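Zutent Hand Grippers: Questions About Setup and Care

Answers are collected by Orlando Salazar, Lamik workshop, Zaltport.
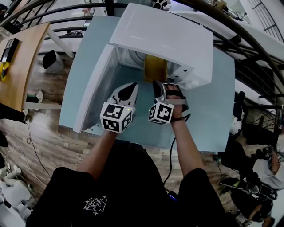

How do I start a session with a pair of grippers?
Put both units on the charger plate until the lamp stops blinking, then take the left one first and wait for the server to find it. After this take the right one. Close the strap over the back of the fingers, firm but not painful, and lead the cable along the forearm toward the body, as on the right arm at the fridge station. A cable that hangs free will catch on the door sooner or later. We keep the fridge on its back for the bottle task, so you work from above and need more free cable than at a normal table.

What does the green light mean?
On our units steady green means the gripper is connected. If it blinks for more than 12 seconds, switch off and start again.

How do I clean the marker cubes?
Use a dry microfiber cloth. Please do not use alcohol, it makes the black print gray at the corners and the tracking becomes worse. If one face has a scratch, change the full set of stickers and not only one.

When should the jaw pads be changed?
We change them after 200 hours, or before if the bottle slips two times in the same session. The pads come from Espinoza in bags of 32. Remove the old glue completely, or the new pad will sit higher on one side.

The jaws do not close fully. What can I do?
Open the two screws under the jaw, push the slide back by hand and look for dust or pieces of tape. Most times it is tape. Tighten the screws softly, the thread is in plastic.

Do I need to calibrate again after changing pads?
Yes, always. It takes roughly 29 minutes for the pair. After new stickers also.

Can I use the left gripper on the right hand?
No. The marker numbers are different and the recording will be mirrored. In July we lost one full afternoon this way.

Where do I report a broken strap?
Write it in the notebook at the charger and put the unit in the gray box. New straps are in the drawer under it.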